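Oct 23, 2021

Progress report to Trerkiment: furnished rooms, Whitcombe building

Work since the June report has been on the bedrooms. Of the 27 rooms in the grant, most now have a bed, a nightstand, a lamp and a second place to sleep. The sofa beds from Lovutex came in two deliveries. The second was short on mattress covers, and the missing ones are on order at no charge to us.

**Spending.** We have drawn 3054 dollars from the furnishing line this period. Lamps and nightstands came in under the estimate. Carpet cleaning went over by 207 dollars, and we have covered that from the linen line. We would like to keep the remaining 1000 dollars for framed prints and spare bedding, as agreed with Kolis when the budget was set.

**Prints.** The prints have been handed out to the rooms but few are up. The padded wall panels behind the beds don't take a nail well, so we plan to hang them on the plain band above the panels or on the opposite wall. Until then they stay in the rooms.

**Cleaning between stays.** This is the part that is behind. Rooms are left with wrappers, tissues, paper bags and cups on the carpet, and packing plastic from the new items is still turning up on beds and sofa beds. The mesh waste bins are light and tip over easily. We have changed the order of work for each room:

- Pick up loose litter from the carpet and set the bin upright
- Remove all plastic from the bed and the sofa bed
- Strip and remake the bed
- Check that the nightstand shelf is clear and the lamp works
- Vacuum last

The old order had bedding first, and litter was being missed along the front of the nightstand and out toward the sofa bed. A room done the new way takes a little longer. 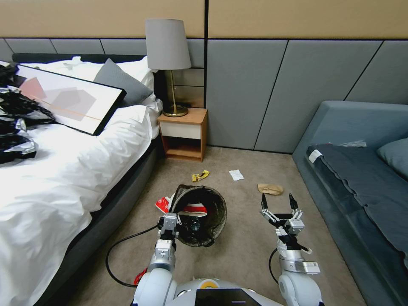

**Next period.** We will finish the missing mattress covers, hang the prints, and price a heavier bin with Kolis. A list of rooms still open will come with the next report, along with receipts for the carpet cleaning.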